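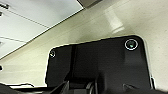 White ceiling panels, thin grey grid lines and the cream wall next to them.

Repainting a wall up to a panel ceiling

Iddrisu Akolgo
Updated December 6, 2022

This page covers walls in rooms with a lay-in panel ceiling, where the panels rest on a metal grid and the outer edge sits on an angle trim fixed to the wall. It does not cover plasterboard ceilings.

You will need
Sugar soap and two buckets
Fine filler and a flexible filling knife
120 and 180 grit abrasive
Low-tack masking tape, 36 mm
Angled brush, 50 mm
Short-pile roller on a pole
Matt emulsion

Checking the wall
Switch off the main lights and hold a torch flat against the surface. Old roller edges, filled holes and shallow dents cast a shadow at this angle. Mark each one lightly in pencil. A slightly mottled finish often comes from uneven suction in the previous coat, and a primer will even it out. Brown staining near the trim should be traced before any painting starts. Lift the nearest panel and look for damp on the wall behind it.

Freeing the edge panels
Push each edge panel straight up by 20 mm, tilt it and draw it out through the opening. Wear clean gloves, as white panels take fingerprints easily. Number the backs in order. Cut panels at the perimeter are seldom interchangeable, even when they look the same size. In older buildings, have the panels checked for asbestos before touching them.

At the Skeltholm offices we took out 70 edge panels in one shift and stacked them face to face. Danai Chrysikopoulos numbered them from the door, clockwise, and they went back without a gap.

Cleaning and filling
Wash from the bottom up, rinse from the top down. Leave overnight. Fill the marked spots slightly proud, sand with 120, finish with 180 and wipe off the dust.

Cutting in
Run tape along the lower face of the trim and press it down with the filling knife. Load the brush to a third of its length. Lay the paint on 30 mm below the trim, then work up to the tape in one stroke. Keep each stretch under 1 m and roll into it while it is wet.

Second coat
Wait 6 hours in a heated room. In November, with the heating off, we left it until the next day. Pull the tape while the last coat is still soft, back on itself at a low angle.

Refitting
Leave the panels out overnight. Refit them in number order, starting from a corner, and check that each one sits flat on all edges.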